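Feeder data from Skotmont now online, plus workshop sign-up

Posted Tuesday, July 30, 2024

Quick one from the Masilela Grid Lab, more when the proposal deadline is behind us. The Skotmont feeder data set is finally up. It took longer than we told people in April and we are sorry to everyone who wrote in asking. Most of the delay was on paperwork with the utility side, some of it was us.

What you get: voltage, current and power factor readings from 133 homes and small shops on the Skotmont distribution line, one reading a minute, covering 11 months. Rooftop solar output is in a separate file for the homes that have it. Weather comes from the station at the Nadwood substation, same time stamps, so no need to line things up yourself. Names and street addresses are gone and the meter numbers have been swapped for random ones. Please don't try to work backward from them.

The short version of why we did this. A lot of work on rooftop solar and local voltage problems uses the same few test feeders, and those are clean. Skotmont is not clean. It has a long rural tail, two old regulators that don't always agree with each other, a sawmill that starts up hard every morning, and solar bunched at the far end where the wire is thinnest. Voltage goes high at noon on mild days and sags at dinner time. If your control scheme works on a test feeder we would like to know what it does on this one.

First results are in the paper, which was accepted earlier this summer. Main finding, in plain words: letting the home inverters adjust reactive power on their own, with nothing talking to anything, fixes most of the noon problem. Adding a slow signal from the substation fixes a good part of what's left. Going faster than that did not buy much on this line. We tried it with 7 different settings for the slow signal and the differences between the middle ones were small. The evening sag is another story, inverters don't help a lot there once the sun is down and you need storage or a better regulator setting. Regulator setting is a lot cheaper. We were a bit surprised how far that alone got us.

A few people have asked if this means Fluvwood should skip its battery. No. Fluvwood is a different line with a different load and we haven't modeled it yet. That's the next job, starting this fall if the meters go in on time. The battery there is also meant to carry the water pumps through an outage, and our paper says nothing about outages at all. Please don't quote us on that one.

Known problems with the data, before anyone emails:

There is a gap of a few days in the winter files. Communications outage, the readings were never stored, we can't get them back. Rows are there but empty.

Daylight saving. Everything is in standard time all year. Yes on purpose.

Some of the power factor values go slightly over 1. Meter rounding. We left them as is, clip them if you want but say so in your methods.

The solar file has two homes where the panels were added partway through. Look at the notes colum before you average anything.

The network model is included but line lengths on the side branches are estimates. Main trunk was checked in the field. If you get odd impedances near the end of the north branch tell us, we have our doubts too.

License is the usual one, free for research and teaching, cite the paper. Companies are welcome to look but write first. The download form asks for a name and an institution, that's only so we can send out corrections. We will not put you on any list.

Workshop. We are running a half-day session on the data at the lab, hands on, bring a laptop. Morning is loading the files and getting a power flow to run, then a short session on voltage control with the example scripts. Seats are limited because of the room, students get first pick. No charge, coffee provided, lunch is on you. Remote viewing should work for the talks but not for the hands-on part. Sign-up link is on the events page and the date will be on there too as soon as the room booking is confirmed.

Also, we have 7 student projects open for the coming year, all using this data one way or another. Topics run from bad-data detection to a cheap way of guessing which phase a house is connected to (records on this are worse than you'd think, ask any line crew). You don't need a power background for all of them, two are mostly statistics and one is mostly software. Project sheets are outside the lab office and on the teaching page. Come by and talk before picking one, the titles don't say much.

Thanks to the crews at Skotmont who hung the meters in lousy weather, and to the households who said yes and then put up with our letters. A summary written for residents goes out by mail next, with a chart of the whole line but nothing on single homes. If you live on the feeder and want to see your own readings, use the contact number on the letter, we can pull them for you but it takes a little while.

Corrections so far: the first upload had the units wrong in the header of the weather file, it said Fahrenheit and the values are Celsius. Fixed now. If you downloaded early just change the header, the numbers themselves are teh same.

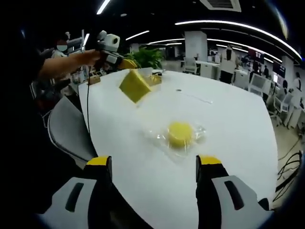

Questions on the files go to the lab's data address and not to the front office please. Replies will be slow until the proposal is in.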